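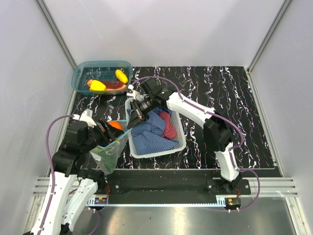
The Clanport Sorting Table: Containers, Cloths and Bags

Welcome to the gallery page of our sorting and packing work in Clanport. My name is Neville Whitlock and I keep these pages together with Sheila Mellor, who wrote the first version of many of the notes below. I have corrected them and added what I have learned myself. English is my second language, so please write to us if a sentence is difficult to understand.

We prepare play shop sets for families and small schools. A set has food pieces for playing, cloths, and something to carry them in. The sets go out, they stay away for a few weeks, and they come back to us mixed. Then everything has to be put in order again, and most of our time goes into this.

Page updated 2020-05-11.

Blue band, orange piece

A clear bag with a light blue band around the opening, and something round and bright orange at the top. We like clear bags because a parent can check the contents without opening anything. The band helps the fingers to find the opening, especially for small children, who otherwise pull at the wrong end.

Bags of this type become cloudy after a long time. They are still good for use, but we put them in a separate drawer and give them out only when the good ones are finished.

The teal container

Yellow pieces and one long reddish-brown piece share the teal container. One of the yellow ones has the shape of a bell pepper. Through the colored plastic all colors become a little different, and Sheila says that this is the reason why she once wrote "brown pepper" on a list. The list was sent to the school in Ellwood before we noticed it, and they searched for a brown pepper for one whole morning.

Now we write the list with the container open and we look from the top.

Blue check with red

The blue checked cloth and the dusty red one lie together in the white basket. In our sets the cloths have many jobs. They are the tablecloth of the shop, the apron of the shopkeeper, a blanket for a doll, and a flag when the shop is closed. We do not ask families to iron them. A cloth that comes back crumpled is a cloth that was played with, and we fold it here.

How to fold the checked cloths

The lines of the pattern help very much. Put the cloth flat, choose a line near the middle, and fold along this line. Then fold again in the other direction, also along a line. The red cloths have no lines, so for them we put corner on corner and press with the hand.

Please do not roll them. Rolled cloths look nice on the shelf, but they open in the bag and push the other pieces to the top.

About baskets with holes

Fabric needs air, and for this we choose baskets with holes in the sides. In January we kept a pile of cloths in a closed box for the whole month, and after this the smell was so strong that we had to wash everything 2 times. I wash them with a small quantity of soap, and I hang them on the line behind the building when the weather allows it.

A basket should not be filled higher than the rim. When it is too full the upper cloths slip out on the stairs, and the person who carries it can not see them on the step.

Which piece goes where

This was the longest discussion we had. Sheila wanted to sort by color, I wanted to sort by kind. With colors, the children can help very early, also before they know the names of the vegetables. With kinds, the list is easier to check. For a while we had both systems on neighboring shelves and it was very confusing for the people who came to help.

At present we sort by kind, and inside one kind by size. The containers for food pieces are wide and low, so the hand can reach the corners. Long pieces lie at the bottom. Round pieces go in later, otherwise they roll under the long ones and the bag gets a strange form.

The order of packing

The heavy pieces are first. After them come the long ones, standing or a little diagonal, then the round ones, and the folded cloth is last. If the set has two cloths, the second one can go on the side as protection.

Open the bag completely before you start. It sounds too simple to write down, but a half open bag makes every piece slow, and the thin plastic can tear near the band if you push. When a bag has a tear, we do not repair it with tape. Tape becomes sticky in summer and small pieces stay on it.

A surface with a pattern

Black with thin white veins, and very small flecks of purple and orange in it. I find a dark surface restful for the eyes when I look for things of light color. A pale bag or a white basket is easy to find on it. For red and brown pieces a light table is better, and at home I use an old white tablecloth when I do the last check of a set.

Crumbs and threads are also easy to see on black. This is an advantage if you like to clean, and I do.

Washing the food pieces

We wash all hard pieces in warm water and put them on a towel overnight. Pieces with a bumpy form need a soft brush, because the dust stays between the bumps. I tried an old toothbrush and it was too hard, the color became dull in some places. A brush for babies' hair is good.

Please do not put the pieces on the radiator. One of our first corn cobs was left there and has been bent since then. It is still in use and the children ask for it.

Numbers, for those who asked

The full collection has roughly 3,000 pieces now. We have 70 sets which are ready to go out, and 16 which wait for a missing part. Usually the missing part is small and comes back later in an envelope, sometimes with a drawing. We keep the drawings on the wall next to the door.

Names of the sets

Every set has a name, and the children choose it. Jellow is the set where all the food is yellow. It was a mistake in spelling by a boy from Ellwood, and we kept it on the label. Bulletitz is the small set for travel. I asked several times what the name means and I received a different answer each time.

If your set has no name yet, you can write one on the card inside and send it back to us with the pieces.

If something is missing or broken

Please write it on the card. It is not necessary to buy a new piece, and it is better for us if you do not, for the sizes are often different and then the piece does not fit in the bag with the others. A broken piece should also come back. Many of them can be glued, and from the others we cut samples for testing paint.

For cloths with a stain, tell us what the stain is, if you know it. Tomato and grass need different treatment, and after one week they look the same to me.

Using our notes

You may print the text of this page for your school or playgroup. Teachers in Ellwood have put the order of packing on a card beside their shelf, with large letters, and the older children read it to the younger ones. We would be glad to receive your own way of folding or sorting, also when it is different from our way. Sheila answers the letters about cloths, and I answer the ones about everything else.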